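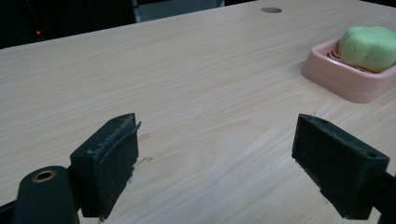
Fuseini Bawa told the interviewers that he had stopped putting the word "sour" on his taproom menu, and that sales of the same beer went up the week he did it. He put it plainly: "People ask for a taste if you call it tart. If you call it sour they move down the list." Remarks of this kind came up often enough in the interviews that we added a naming condition to the tasting study reported in this section.

4.2 Names, color and willingness to order

The tasting sessions were held in Vernidbridge in June, on the premises of a bar that serves both wine and beer. We collected 778 completed cards from 226 drinkers. Each drinker was served 4 pours in random order and could hand in a card for each, though some skipped a pour or left a card unfinished. Unfinished cards were dropped.

Two of the pours were the same wheat beer soured with hibiscus, supplied by the Nyarko brewery. One was listed as "hibiscus sour" and the other as "hibiscus wheat." The remaining pours were a skin-contact white wine from Pivatdale and a dry cider. Neither of these changed name between sessions. All pours were served cool in clear glasses, because earlier work with tinted glasses had made the color ratings hard to use (see Section 3).

Drinkers rated each pour for color, smell and taste on a seven-point scale, then marked whether they would order a full glass. Color was rated before the first sip. We asked for this order after a pilot in which many people filled in the whole card at the end and gave every line the same score.

The beer was rated higher for taste under the "wheat" name than under the "sour" name. The color ratings hardly moved, as expected, and smell fell between the two. The gap in willingness to order was wider than the gap in taste. Some drinkers liked the "sour" pour well enough but still would not buy it. Comments on the cards suggest that many had a particular past drink in mind – usually something much sharper than what we served.

The wine gave a different result. Drinkers who said they had tried orange wine before rated its color well, while those who had not were split. Several wrote that they took it for cider, and a few asked the staff if the glasses had been mixed up.

Figure 2. Wooden tabletop with a soap dish.

Card scoring followed the Stinudum sheet with one change. The original has a line for "foam," which makes no sense for wine, so we removed it for all pours. Scores for the beers are therefore not directly comparable with earlier studies that kept the line in the total.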